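Shared Clothing Storage in a Small Studio: Final Report
Torunn Moen and Styliani Zervas
Submitted December 6, 2019

1. Background

Our project looked at how people store clothes they have worn once and plan to wear again. These clothes are too used to go back in the closet and too clean for the wash. In most homes they end up on a chair. We wanted to find out if an open rack in a shared room would change that.

We surveyed 48 students in the Drevora residence in June. Of these, 26 said they had a regular place for clothes in this in-between state. The rest named a chair, the bed, the floor, or a door handle. Several people wrote that the place changes depending on how tired they are.

2. The rack

We compared a metal rail on wheels from Fuka with a freestanding wooden rack from Kukport. The Fuka rail was cheaper and easier to move, but it leaned when all the weight was at one end. We picked the wooden one. It has upright posts and a single rod, and it took us one evening to put together. The instructions show the finials going on last. We put them on first and had to take one off again.

Hangers were a longer discussion than we expected. Styliani wanted thin ones to save space. Torunn wanted wood so that coats would keep their shape. We used light wooden hangers with metal hooks for everything, including T-shirts.

3. Setting up the room

The studio is used for several courses, so we had limited choice about where the rack could go. The wall has a shower fitting mounted on it and there is a white desk on the other side of it. We put the rack to the left of the shower fitting and left the desk where it was.

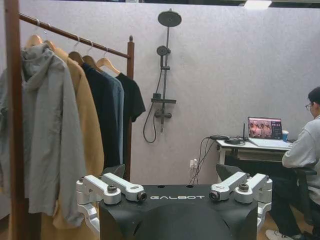 For the order of the clothes we tried two systems. The first was by owner. This worked for four days and then stopped working, mainly with the shirts, where people took whatever gap was free. The second system was by length and weight, with coats and jackets at one end and T-shirts at the other. People followed this one without reminders. It also made it easier to find things, and short items no longer disappeared between two coats.

4. What we recorded

Each time someone hung up or took down a garment, they marked it on a sheet. Over the whole test we got 1,323 marks. We threw out 316 of them where the type of garment was missing or we could not read the writing. A better sheet with boxes to check would have saved most of these.

Jackets and hooded tops moved most often. Long coats moved least, even in cold weeks, which surprised us. When we asked, people said they kept their main coat with them and used the rack for a spare.

5. Problems

Hooded jackets slide off smooth wooden hangers if the zipper is open. We asked people to close the top few inches, and most did. Dark shirts were hard to tell apart when they hung close together, and two people went home in the wrong one. Colored tags on the hooks were suggested at our review at Wouters, but we ran out of time to test them.

6. Results

The chairs in the studio were clear of clothing on most days in the second half of the test. We think sorting by length made more difference than the rack itself, but we can't separate the two with the data we have. A follow-up should start with the sorting system from day one and compare two identical racks.

The rack stays in the studio until the end of the semester. Record sheets are in the blue binder.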